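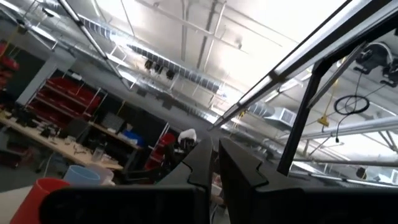 Why did the gripper let go of the mug when nobody had told it to open?

The motor controller in the gripper stopped hearing from our program for longer than it would tolerate, and it went back to its default position, which at that time was fully open.

Student Projects > Robotics > Faults and Fixes
April, by the Clollia project group, Pultgate

We should back up a little, because it took us most of a month to be able to write that answer in one sentence. Our project was meant to be about putting mugs on a shelf with a two-arm robot. We had a nice plan for it, with a chart and everything, and then in the third week the right arm dropped a mug onto the table in the middle of a lift. The mug survived (a bit of luck we had not earned), and we all agreed it must have been a poor grip. So we moved the grasp point a little closer to the handle and carried on.

Then it happened again. We went through the logs of all 107 runs and found two drops, both on the right arm and both during the slow part of the lift. In each one the finger position jumped from closed to open with no open command anywhere before it. That was the end of our poor grip idea, and we were a little embarrassed at how long we had been fond of it.

Our next suspect was the wiring. The cables flex every time the wrist turns, so we turned off the power, reseated the connectors and then moved the arm slowly through the same lift again and again, watching for a dropout. We got none. We also swapped the gripper cables between the left arm and the right – a fiddly job that ate a whole afternoon – and that told us very little, apart from where the small screws roll to.

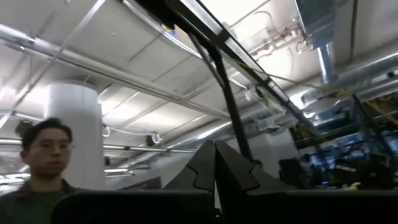 One member of the group kept asking whether we were looking at the wrong end of the cable altogether, and whether the computer might simply be late in sending its messages. The rest of us were slow to take this up, as the program had never crashed and the screen always looked fine.

It was a good question, though! We added a timestamp to every message and ran the lift with video recording switched on, as it had been on both bad runs. When the recorder saved a file, our control loop sometimes had to wait its turn, and the longest gap we caught was 320 milliseconds. The gripper controller has a timeout of 200 milliseconds. Past that it treats the link as lost and goes to its default.

We made two changes. Saving video now happens in a separate process, and the default after a lost link is to hold position. The second change needed some thought, because a gripper that holds on is no kindness if it is holding a finger. The Hanlow safety sheet we work from asks for a way to free a person by hand, so we set a lower holding force, wrote out the release steps and practiced them with a rolled-up towel.
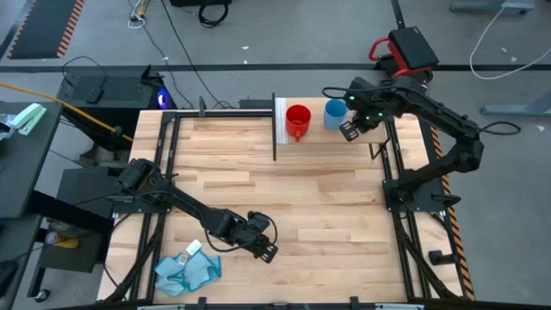 Fig. 3. The two-arm table, with the right gripper open beside the light blue mug.

We have not seen a drop since, but we would like many more runs before we call it cured. We have also not tested what happens when the power itself goes, and that is first on the list for whoever takes over the table. Our logs and the timing script are in the shared folder under Omoregie, along with the original chart, which we never did get past the third row of.

Clollia project group, Pultgate – contact us through the projects page – Back to top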